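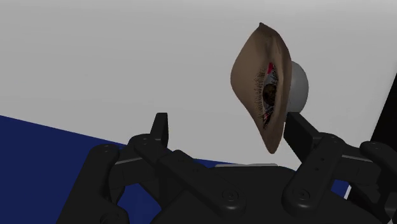 Mendari Guest House – Minutes of the May Staff Meeting

Last updated: May

Present: Pieter Van Loon (chair), Nele Vanhove (minutes), kitchen and front desk staff
Meeting opened at 4:15 p.m.

1. Previous minutes
Approved with one change. The side gate locks at 10 p.m., not 11.

2. Breakfast
Weekend service will start at 7:30. The Nijs bakery order goes up to 72 rolls for Saturdays and stays the same on other days. Nele will call them before the next delivery.

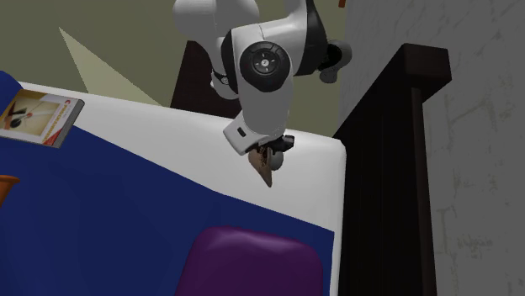

3. Bedding
The upstairs rooms are due for new mattresses before the summer. Two quotes came in, from Bandis and Diltivar. Bandis is cheaper but can't deliver until late June. Pieter asked whether we want a colored cover this time – most people preferred plain white, like the mattress shown, as stains get spotted at changeover. Agreed to go with Diltivar if they will take the old ones away.

4. Laundry
Last month's bill was over $1,000. We will try washing towels in house for 3 weeks and compare. Sheets still go out. Blankets go out only between long stays, unless a guest reports a problem.

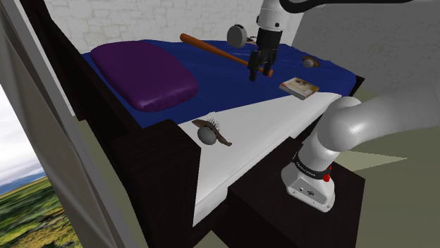 Pillows are to be checked at the same time and lumpy ones put in the hall closet. Nele will write up a short checklist for the new cleaners.

5. Other business
Room 4 window still sticks. Pieter to plane the frame.
Parking signs: carried over.

Closed at 5:20 p.m.

Contact | © Mendari Guest House | Back to top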